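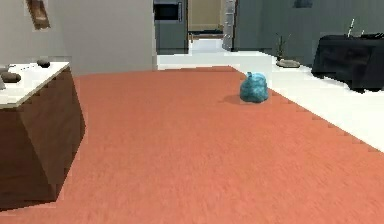

Mar 10, 2020. Teleop demos, bag pickup in sim. Fouad drove, six runs, kept two. I still don't buy that two clean runs teach it anything beyond Fouad's habits on the stick. Turquoise bag on the orange rug is about as easy to spot as it gets – want a dull one on the white floor before I believe any score. Rug border still renders as stair steps. Ask Tala.

Last updated by Rania

Comments

Tala: Rug edge is on my list.

Rasha: Let me drive next time, then compare.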